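Two-arm table moves to the Sketgate floor

Starting in August, the two-arm table at Sketgate takes over part of the sorting for Prurnero block sets. Pickers now handle 306 pieces an hour at the long bench, and most of that is turning and setting down small wooden shapes. The arms will do the plain ones first.

No hours are being cut. Six people from the bench will train as table leads – loading, checking finish, and stepping in when a piece is dropped. Training runs 8 days and is paid at the regular rate. Wrist complaints were the main reason staff asked for the change.

Sign up at the Prorau office before the end of the month.

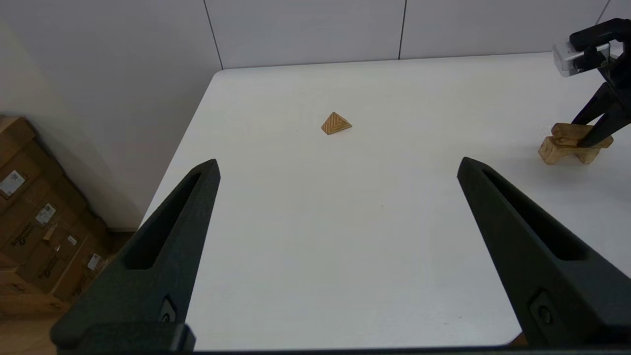
Block work at the two-arm table, with a wooden pyramid lying loose on the table.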